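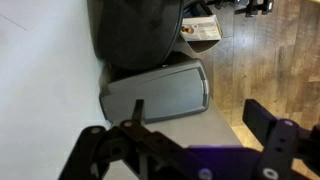
The grey tray in question

Counter clutter in a narrow rental kitchen – trays, yes or no?

soonim_k
Posts: 1,182
Jan 19, 2022

Hi all, back again with the same kitchen I was whining about in December. We're still in the Tolbridge place and I still can't keep the counter clear for longer than it takes to boil an egg. My sister-in-law Agata swears by putting everything that lives on the counter onto trays, so it reads as one thing instead of a heap, and she gave me a grey plastic one with rounded corners and a raised rim. I quite like it! It's plain but it looks easy to wipe.

What I can't work out is where it goes. The kitchen is a narrow run at the end of the floor, and whatever comes in the door gets put down on the first bit of counter you reach. Bottles mostly, then containers, then whatever was in my hand.

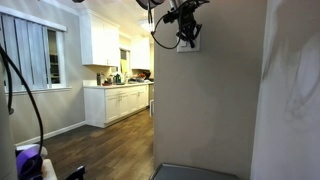 So the near end is always the worst, and by dinner I'm chopping veg on a patch the size of a paperback. I don't want to drill anything (lease) and I'd like to spend under 20 dollars. Does a tray help, or am I just going to end up with a tray full of junk?

debtesta
Tray full of junk, sorry. Been there. I had 3 of them at one point and all they did was make the mess look like I meant it. The only thing that worked for me was moving the bottles into a cupboard and being strict for a month. You've got upper cupboards, use them.

yae_n
Disagree with Deb, a bit. A tray works if it has a job. Mine is oil, salt, pepper, the one vinegar we use. If it doesn't fit inside the rim it goes away. I cook every night and I'm not opening a cupboard with oily hands to get the oil, thanks very much.

debtesta
Okay but you're a tidy person, Yae. Trays work for tidy people. So does a cardboard box.

yae_n
Ha. My car would like a word.

bozena_s
How deep is your counter, soonim? Ours is 490 mm and a tray put lengthwise leaves hardly any working space in front. I turned mine end-on to the wall and it was much better. Measure before you fall in love with a spot. Also, what's in the upper cupboards now? If they're crammed with the good plates you use twice a year, that's your trouble right there.

soonim_k
Bożena, you have seen into my soul. It's the good plates. Also a fondue set, and a Dakemik slow cooker with no lid, which I'm keeping in case I find the lid.

bozena_s
You will not find the lid.

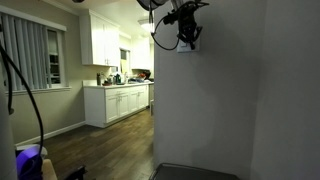
soonim_k
Had a proper think over a cup of tea, and I'm going to try it both ways. Plates go in a box under the bed, the slow cooker goes to the op shop, and that frees up a whole shelf for jars and packets. I went and stood back in the hall with the blinds closed most of the way and just looked at it, like a visitor would. All those white doors and the white countertop, so every single thing left out shows up. Even the reddish-orange thing near the back catches my eye from there, and the little bags and packages are worse than the bottles! I'd been blaming the bottles this whole time. The dark one can stay, it gets used every day.

debtesta
See, packets in the cupboard. I'll take that as a win.

yae_n
And oil on the tray. I'll take half.

agata_c
Sister-in-law here – the tray was meant for mail and keys, not the kitchen!! Put it on the table and leave it there. Get a smaller one for the oil. Onska do one with a lip, or I've got a chipped Geraghty plate you can have for nothing.

soonim_k
Well, it's on the table at the moment, so you may get your way. Bring the plate on your next visit. And if anyone wants a fondue set, pick-up only, forks included.

bozena_s
How many forks?

We use cookies to remember your login and improve the forum. By continuing to browse you agree to our cookie policy. Accept | Manage settings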